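Wednesday, late

The Curkier quote came in at lunch. Second arm pair, spare fingers, mounts, a year of what they call priority support. I read it standing up and then again sitting down and it didn't improve. The support line alone would keep us in printed parts until next winter, and I still can't find out what priority means, or who gets put behind us if we pay for it.

Illard is cheaper on paper. Illard is always cheaper on paper. Then you find the pads are extra, the cables are extra, and the training day is compulsory and held in another city. I've asked for one figure with everything in it. Let's see if they can manage that by the end of the month.

Spent the afternoon at the bench trying to decide what we really need. Screwdriver work is still what everybody wants to see, and it's the bit I trust least. A blue cordless driver, a lime-green printed disc with its ring of small holes, orange fingers coming at the job from two sides. It looks like a great deal of kit for something I could do with one hand and a cup of tea in the other. 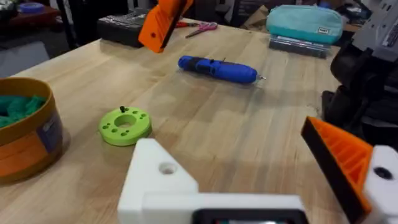
Funmilayo Adeyemi thinks I'm pricing the wrong thing altogether. Her note said the arms are the cheap part and the hours are what sink you, so I ought to cost ten weeks of someone's time first and see what's left for hardware. Annoyingly she may be right. I had put down 34 hours for set-up, a number I took from the Curkier brochure, and why I believed a brochure I don't know.

Reworked the sheet after supper. Fingers and pads now have their own line, 1,139 for the year – too high, I suspect, but last year's guess was far too low and I had to go back and ask for more, cap in hand. I've struck out the second pair of arms for now. If the first pair can get through 75 screws without one of us leaning over to help, I'll put it back in.

Csenge Pintér wants the sheet by tomorrow noon. She'll ask about resale value. I have no idea what resale value is. Must ring Illard before she does.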